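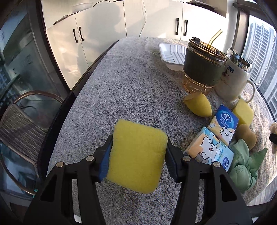

Dish racks and sponges stay damp far longer than most tenants expect, Hryhorii Ivanyshyn said in written remarks on the revised Winport indoor humidity guide, and a kitchen reading taken at noon says little about the same room at night.

The guide, issued by building services firm Zametti, sets out how moisture should be measured and controlled in rental apartments. It replaces the edition in use since November. The revision draws on 2,378 logged readings from 91 apartments in Winport, each fitted with a Vaston wall sensor.

Under the new procedure, sensors are mounted at a height of 124 centimeters on an interior wall. Readings are stored once an hour and sent to the building office every Monday. Units above the set limit are checked for blocked vents, failed door seals and slow drains before any fan is replaced.

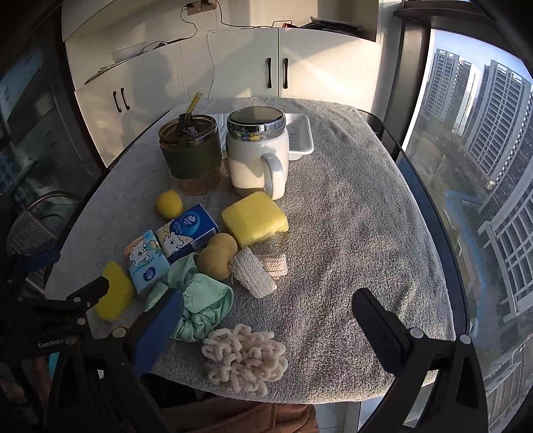
Window areas are treated separately in the revised guide. Glass that runs down to the floor cools the air next to it, and local humidity can differ from the wall reading. Inspectors are asked to take a second reading at the glass and to note any fabric kept close to it. A terry towel spread over a table beside a floor-to-ceiling window, as shown, would be entered on the form under "absorbent covering." Curtains and rugs have their own lines.

Dmytriv, which manages 100 of the rental units in Winport, will apply the procedure at its next round of inspections. Sensor placement drawings and the inspection form are included with the guide. Printed copies are available on request from the Zametti office in Winport.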